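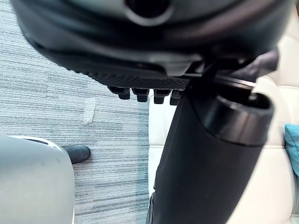 我学塞尔维亚语的连续打卡纪录断在第403天。断的原因很不体面：那天晚上我在沙发上睡着了，嘴里据说还在念“苹果”的第五格。学之前我以为变格是一种词汇现象，学之后发现是一种人生态度，每个名词都有七副面孔，单数复数各来一套，见人下菜碟。最可恨的是长得像的那些，knjige既可以是“一本书的”，也可以是“几本书”，在表格里排开，跟照片里朝下伸着的那排黑色小柱子一个德行，头都是扁扁圆圆的，你让我凭什么分出谁是谁。

先交代一下背景。去年夏天我下了一个叫Sistero的背单词软件，冲着它免费。免费的意思是每背完一组单词要看一段广告，广告内容是劝你付钱不看广告。我坚持了三个星期，付了钱，从此它改为每天晚上九点给我发通知。通知的措辞一天比一天委屈，从“今天也来学习吧”一路发展到“我们好像让你失望了”。我妈都没这么跟我说过话。

纪录断掉以后它倒是很大方，问我要不要花3枚金币把那一天买回来。我想了一下，觉得自己还没堕落到花钱购买一段没有发生过的学习。然后我买了。 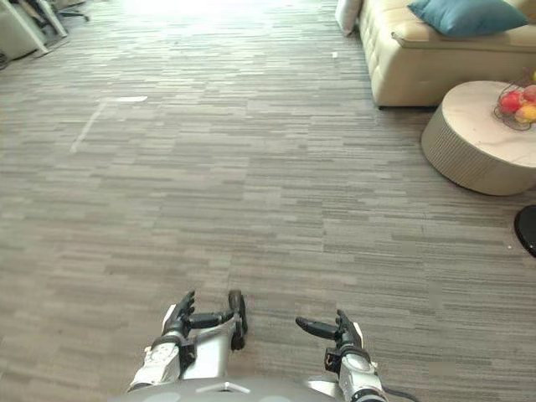 金币扣掉，数字回来了，心里那点踏实却没有跟着回来。我开始翻自己的统计页，软件说我已经“掌握”了2881个单词。这个“掌握”值得商榷。它的标准是四个选项里点对三次，而我点对的办法多半是排除法：这个太长，不像；这个我上周点错过，不是；剩下两个里挑顺眼的。照这个标准，我还掌握了高中物理。

于是我做了一件成年人才会做的蠢事，报了个真人课。

老师和同学

老师叫Azra Papadopoulos，上课用网络视频，每次五十分钟，话不多。第一节课她让我自我介绍，我把背了一年多的单词全部搬出来，说了大概四句。她听完很温和地问我：你家里是不是养了很多马？

我没有养马。软件的第一单元里全是马，马吃苹果，马看苹果，女孩给马苹果。我在里面泡了太久，一张嘴就往外跑马。Azra说没关系，很多学生都是这样来的，她现在已经能从第一句话听出对方用的是哪家软件。

跟我搭班的同学倒是个塞尔维亚姓氏，Dušan Lazarević，祖父那辈就搬走了，他自己在家只学会了骂人和劝人多吃。我原以为跟他同班会吃亏，后来发现他的语法跟我一样烂，只是烂得流利。他从不管变格，词尾一律含混过去，像下楼梯最后两级直接跳。Azra纠正我要花半分钟，纠正他只需要叹一口气。

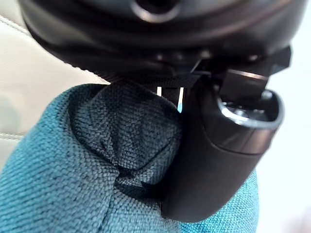

黑色夹爪近照

真人课最大的好处是没有排行榜。Sistero里我最高排到过第1235名，那周我每天早上六点起来刷第一单元的马，因为第一单元最简单，积分一样多。排在我前面的那位用户头像是一只鹅，我对那只鹅产生了真实的敌意。现在回头看，那一周我的塞尔维亚语大概还退步了一点，但我对鹅这个词的七个格都很有感情。

坏处是真人课要说话。软件里答错了只有一声闷响，屏幕红一下就过去。Azra不会红，她会等。她等人的时候表情非常平静，能等到你把脑子里那张表格从头到尾翻一遍，翻到复数，翻到发现自己拿的是阴性那张，再翻回去。有一次我等着她放弃，她等着我开口，Dušan在旁边吃完了一整个三明治。

还有数字。二、三、四后面跟一种形式，从五开始换另一种，到了二十一又按一来。我问为什么，Azra说以前有双数，后来没有了，剩下这点东西。我听着觉得挺伤感，伤感完还是得背。我后来去买东西的练习里一律买五个，五个面包，五个柠檬，五张车票，练习对话里的店员从来没有提出过疑问。
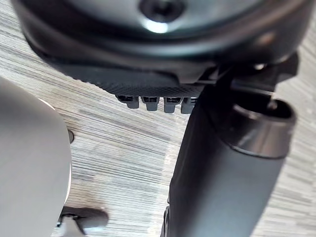
关于那本语法书

八月里我在网上买了一本二手语法书，书名翻译过来叫《轻松入门》，拿到手能当门挡。前主人在前十二页画满了荧光笔，第十三页写了个小小的问号，往后一片雪白。我很理解这位朋友。我自己目前读到第二十页，已经比他多走了七页，这是我在这门语言里唯一领先过的活人。

书里例句的口味跟软件完全不同，没有马，全是五十年代那种正经事：工程师在桥上等他的妻子，邻居把梯子还给了医生。我把最后这句抄在冰箱上，早上等咖啡的时候念两遍。它里面有主格、有宾格、有与格，时态还是完成时，念顺了舌头上有一种过年的感觉。问题是我既没有梯子，也不认识医生，想不出什么场合能用上。Dušan说他家亲戚聚会上可以试试，反正那里谁也不听谁说什么。

打卡我还在继续。昨晚九点通知又来了，这次只有一个字：“嗨。”我点进去，做了一组，还是马。

下节课的作业是用过去时写自己的周末，至少十句，Azra特别注明不许出现动物。我现在写了两句，第二句里有只鹅，还得再改。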